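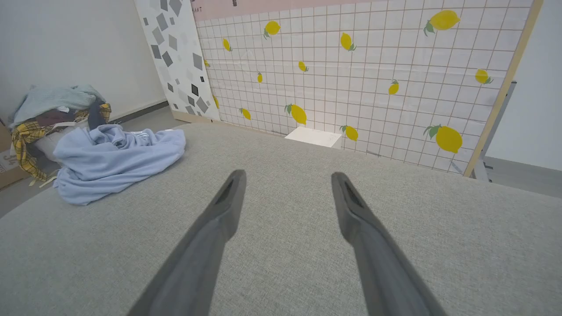 Warum knittert Kleidung?

Stoff besteht aus Fäden, und Fäden bestehen aus Fasern. Eine einzelne Faser ist sehr dünn. 1000 Baumwollfasern wiegen zusammen weniger als ein Gummibärchen.

Liegt ein Pullover zusammengeknüllt auf dem Sofa, werden seine Fasern gebogen. An der Außenseite einer Falte werden sie gedehnt, an der Innenseite gestaucht. Je länger der Pullover so liegt, desto besser behält der Stoff diese Form. Das Ergebnis heißt Knitterfalte.

Wasser und Druck

Baumwolle nimmt Feuchtigkeit auf. Zwischen den kleinsten Bausteinen der Faser bestehen schwache Verbindungen. Fachleute nennen sie Wasserstoffbrücken. Wasser löst einen Teil davon. Trocknet der Stoff, bilden sie sich neu — und zwar in der Lage, in der die Faser gerade liegt. Feuchte Wäsche auf einem Haufen knittert deshalb stärker als trockene.

In einem hohen Wäscheberg kommt der Druck hinzu. Die unteren Teile tragen das Gewicht der oberen. Ein kariertes Hemd ganz unten wird stärker gepresst als ein T-Shirt ganz oben. Bei Karostoff sind Falten manchmal schwerer zu erkennen, weil die Linien das Auge ablenken.

Nicht jeder Stoff knittert gleich

Leinen knittert stark, Baumwolle mittelstark, Wolle wenig. Polyester ist eine Kunstfaser und nimmt kaum Wasser auf. Auch die Herstellung spielt eine Rolle: Gestrickter Stoff besteht aus Maschen, die nachgeben können. Gewebter Stoff ist weniger beweglich.

Versuch

Du brauchst zwei gleiche Baumwolltücher, etwas Wasser und ein schweres Buch.

Feuchte ein Tuch leicht an. Knülle beide Tücher gleich fest zusammen. Lege sie auf ein Backblech und das Buch in einer Plastiktüte darauf. Warte 10 Minuten. Nimm das Buch weg und lass beide Tücher zerknüllt liegen, bis das feuchte trocken ist. Falte sie dann auseinander und vergleiche die Linien.

Wörter zum Nachschlagen

Faser: dünnes, langes Teilchen, aus dem Garn gesponnen wird
Masche: Schlaufe aus Garn in einem gestrickten Stoff
Gewebe: Stoff aus Fäden, die sich rechtwinklig kreuzen

Text: Eliécer Condori
Stand: Mai 2023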